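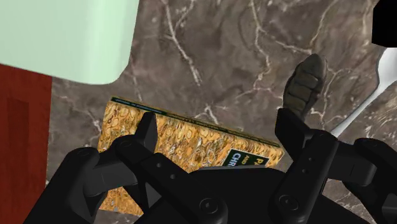 ok so I finally joined the Rerkard library reading challenge and I have opinions. thread

The deal is 35 books by the end of the year. I read maybe nine last year, and two of those were cookbooks, so we'll see!

First one was a 1,270 page family saga my aunt swears by. Why did I start there. I was still on the second generation of cousins when everybody else was logging book four

There's a family tree at the front and I flipped back to it so many times the page came loose (sorry, library)

Gave up on it at chapter 43. Apparently you can log a book as "abandoned" and it counts for half a point – best rule they have

Since then I've done 3 short mysteries in a row and I feel like a genius. All set in the same little harbor town, Clutberg, where you'd think people would have moved away by now

Sławomir Gajewski from my old job is doing it too and he only reads train histories. He's way ahead of me. How are there that many train histories

Audiobooks count as long as you don't go faster than normal speed. No clue how they'd check

Next up is either a novel about beekeepers or the one with the blue spine that's been on hold until April. Probably the bees

If you've got anything good under 200 pages, send it my way please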